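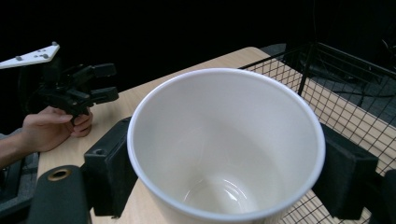

Wednesday, December 18, 2024

Barrier cream bench, Lindthorpe lab. Writing this up before I head home because I know perfectly well I won't remember the details after the break!

Finished the last weigh-ins on the Stuvino hand cream, batch 446, and the Bredstead base we've been using as the comparison. The Bredstead one behaves just like it did in the fall (bless it). Stuvino is another story. It goes on beautifully, no grease at all after a minute or two, but the top layer in two of the jars had gone a little grainy, sort of like honey that's been left in the back of the cupboard. I warmed one jar to 39 C and stirred it by hand and it smoothed right out, so my guess is the fatty alcohol is coming out as it cools. I'd like to try a slower cool-down next time, with the stirrer left on the whole way.

Mixer speed was 2,000 rpm for both, same paddle. I did bump the Stuvino beaker partway through and lost a small dollop on the bench, so please don't trust the final yield on that sheet. I've put a pencil line through it. 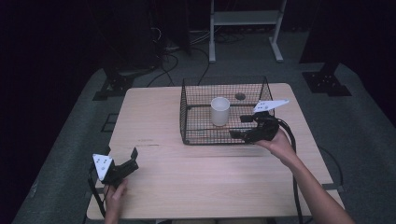
Still to do

Glycerin is getting low, and we'll want a fresh bottle before the February batches. Please label the grainy jar "do not use" if you move it, I ran out of tape. The pH strips are in the left drawer now, behind the spatulas.

Also, for whoever picks up the wear diary forms: the dry skin question on page two still says "palms" when we mean backs of hands. My own knuckles are cracked from all the washing this week, so I took a bit of the Bredstead home to put on under cotton gloves tonight.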